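4.2 Collecting the lamp task

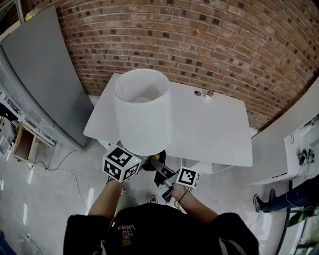

Figure 3. A student holds a tagged cube in the left hand and guides the hand-held gripper toward the base of a table lamp with the right.

4.3 What the club learned

The lamp quickly became the favorite task of the Skirnach club! Students recorded 155 demonstrations with it, and we kept every one, clumsy tries included. Elie Saab suggested short turns of nine demonstrations per student, and the motions grew noticeably smoother within a turn. The drum shade was the hard part (it hides much of the base from above), so students learned to come in low and slow. We were delighted by how many of them asked to train the next policy themselves.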